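Chapter 7
Goods In, Goods Out: Keeping Order in a Small Workroom

After this chapter you should be able to:
explain the difference between storage and holding
choose a place for boxes which are waiting to be emptied
plan a table where two people can work at the same time
write a short rule for the floor

In Chapter 6 we followed one parcel from the supplier to the shelf. It was an easy case, for the parcel was small and the shelf was free. In daily work it seldom goes so well. Goods arrive when people are busy, and they are put down in the first place which offers itself. After one week this first place has become the usual place, and after one month everybody walks around it.

Khurram Baloch, who managed the stockroom of Okafor for many years, used two words for this. "Storage" was for things that had a place and a label. "Holding" was for things that had neither. He allowed holding, but for each box he wanted a date written on the side. When the date had passed, the box had to be opened the same day. 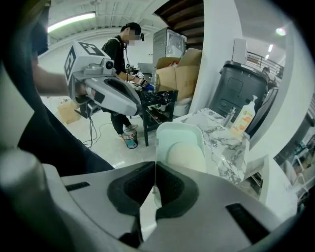
Holding needs its own area, and the size of this area should be decided before the goods come. A good area is near the work but does not touch it. Many small rooms cannot offer so much space, and the boxes go directly behind the table. Open cardboard boxes stacked with the flaps standing up, near a tall metal cabinet and below a staircase, are a typical arrangement. The stack takes little floor, and one can look into the top box without moving anything. The lower boxes are a different matter. To reach them, the upper ones must be lifted down, and then they need a second place to stand. Close or fold in the flaps of every box that is not in use today, and keep the doors of the cabinet free.

7.1 The table and its lower shelf

A small table is quickly full. For this reason a lower shelf is useful, but only for things which belong to the present task. Tirta Sutanto calls it "the pocket of the table", and like a pocket it should be emptied in the evening. Small items left there overnight are mixed with those of the next day.

7.2 The floor

Two things are often forgotten: cables and buckets. A cable should follow the wall as far as possible. A paint bucket should stand under the table or against a wall, never beside the feet of the person working. The bin, on the contrary, may be large and in full view. At Kiltonov the bin was moved 2 metres closer to the packing table, and the loose cardboard on the floor became much less.

Exercise 7.1
Draw a plan of a room you know well. Mark storage with a full line and holding with a broken line. Compare your plan with that of a classmate.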